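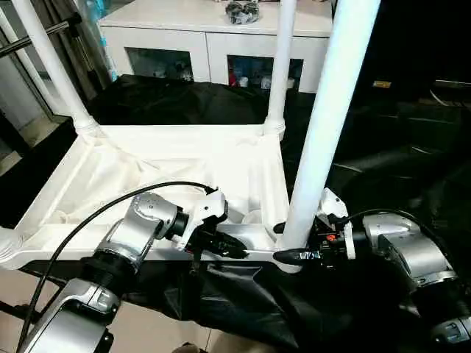

Seit ich wieder jeden Morgen ins Büro nach Prutotcombe pendle, frühstücke ich wie eine Studentin in der Prüfungswoche, nämlich einen Kaffee im Stehen und um halb elf dann ein Stück Blechkuchen aus der Kantine. Mein Magen findet das mittelmäßig, mein Konto auch. Also habe ich mir vorgenommen, das Frühstück abends vorzubereiten, und weil in unserer Küche jede Fläche belegt ist, brauchte das Projekt erst mal einen eigenen Platz: Gläser, Haferflocken, Nüsse, alles zusammen. So ein weißer Regalwagen aus Kunststoff, mit Ablagen mit hochgezogenem Rand und Rippen im Boden, reicht dafür völlig, da rutscht mir auch kein Glas über die Kante!

Angefangen habe ich ganz brav mit Overnight Oats. Mein Grundrezept (für ein großes Glas): 4 Esslöffel kernige Haferflocken, ein Esslöffel Chiasamen, ein ordentlicher Klecks Joghurt, Milch bis knapp über die Flocken, eine Prise Salz. Die Prise Salz bitte nicht weglassen, ich habe es einmal gemacht und es schmeckte nach nassem Karton. Umrühren, Deckel drauf, ab in den Kühlschrank. Obst kommt bei mir erst morgens dazu, gefrorene Himbeeren dürfen aber gern schon über Nacht mit rein, die färben alles so schön pink.

Nach drei Tagen konnte ich allerdings keine Haferflocken mehr sehen. Wirklich nicht. Thierry Guérin, mein Nachbar von oben, hat mich dann auf die Eiermuffins gebracht, und die sind jetzt mein großer Favorit. Ihr verquirlt sechs Eier mit einem Schuss Sahne, Salz, Pfeffer und Muskat, verteilt klein geschnittene Paprika, Frühlingszwiebeln und etwas Feta auf zwölf gefettete Muffinmulden und gießt das Ei darüber. Bei 180 Grad in den Ofen, bis die Mitte fest ist. Sie fallen danach zusammen wie ein trauriges Soufflé, schmecken aber auch kalt im Bus sehr gut. (Ja, ich esse Eiermuffins im Bus. Mit Serviette!)

Zwei Sachen, die bei mir NICHT funktioniert haben: Smoothies auf Vorrat, die trennen sich und sehen morgens um sechs einfach bedrohlich aus. Und die Pfannkuchen aus dem Tiefkühlfach, die wären prima gewesen, wenn ich Backpapier dazwischengelegt hätte. So hatte ich einen einzigen, sehr dicken Pfannkuchen. Die Kinder haben ihn mit Apfelmus trotzdem gegessen, in Stücken, mit viel Gelächter.

Inzwischen bereite ich immer für 3 Tage vor, mehr halte ich geschmacklich nicht durch. Ein Abend Musik an, Küche einsauen, Küche aufräumen, fertig. Den Kantinenkuchen gibt es noch, aber nur, wenn Käsekuchen dran ist.

Als Nächstes will ich mich an herzhaftes Porridge mit Pilzen wagen, das habe ich im Urlaub in Flerevdale gegessen und seitdem nicht vergessen. Wer ein gutes Rezept dafür hat, antwortet bitte einfach auf diese Mail, auch gern mit Handschrift vom Küchenzettel abfotografiert. Die besten Einsendungen kommen in die nächste Ausgabe.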